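The Bottle from Grevard

My grandmother sent me to the shop in Grevard with a list and three coins. I was eleven years old and I was proud that she trusted me. The shop was at the end of the road, 102 steps from the church door, and I had the habit to say the numbers in a low voice.

On the list there was flour, salt and soap. There was no soda. But it was September and very warm, and I bought a green bottle with the money that should come back to her. 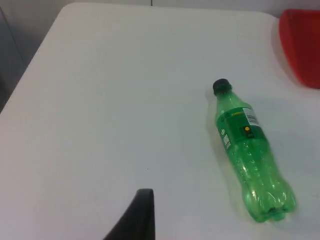 I put it on the white table and waited for her to be angry. She came in from the garden, washed her hands for a long time and sat down across from me. The bottle lay on its side between us with its black cap, and the light made the table a little green.

"How much?" she asked.

I told her. She thought about it as if it was nearly 3000.

"Then bring two glasses," she said.

She had never tasted soda before. She drank it slowly, with her eyes closed, and after the last mouthful she sent me back to the shop for the soap, which I had forgotten.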